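Phone battery notes, August

The old handset has now done 1,362 charge cycles by its own count, so I thought I would write up what I measured before the battery gets replaced. Phúc Đàm asked for the numbers, and I'd sooner put them here than in a long email.

The method was dull. Charge to full, leave it on the charger for half an hour, then play the same downloaded film on a loop with the radios off and brightness fixed at the midpoint. I logged the level every 16 minutes until it shut down. All runs were done in the spare room at Golbridge, with the case off.
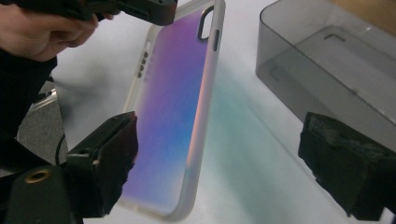 The discharge curve is close to a straight line from full down to a third. After that it steepens, and the last tenth disappears in a couple of log entries. One run ended without any low battery warning at all. I put this down to internal resistance: the voltage sags under load and the phone cuts out while there is still some charge in the cell.

Average run time was 148 minutes. I have no figure from when the phone was new, which is a pity, so I can't give a percentage loss that means anything. The health reading in the settings menu is an estimate and I have ignored it.
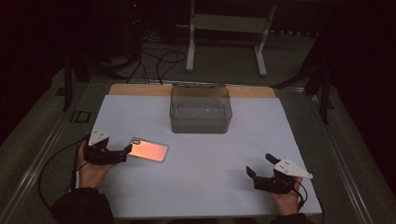 Charging was less interesting. I used the Walczak mains adaptor for every run except one, where I tried the cheap Lotside one from the kitchen drawer. The Lotside took longer overall but tapered in the same way near the top. Rhys Rewi thinks the cable is the limit there, and he may be right. I only have the one cable of that length.

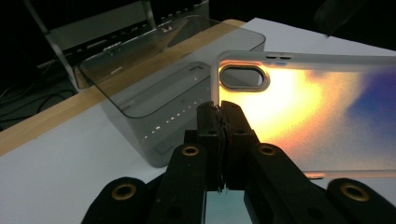 Things I would change next time: log the voltage as well as the level, note the room temperature at both ends of a run, and pick a shorter interval once the level drops below a third. The spreadsheet has two rows with the wrong start time, both marked in the last column.

The replacement cell is on order. I'll repeat the same film loop once it has had a few full charges.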